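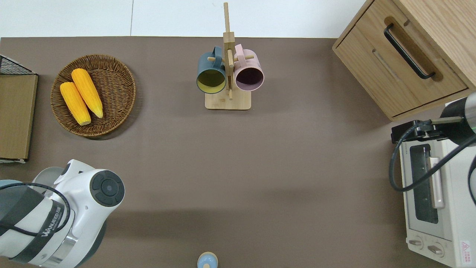
Murura have put out their second record, Trolden, and it's all Randa Najjar's songs this time. Nine tracks, no covers.

Georges Kassab recorded it in June at his place out past the highway. Bello Onyeka plays bass on everything except the closer.

Vinyl run is 300 copies, grey sleeve. The band are posting them out themselves, so allow up to 2 weeks.

Launch show is at the Hamdan, doors 7 pm. Afaf Darwish opens with a solo set. Room holds 319.

My favourite so far is track four, the slow one with the organ.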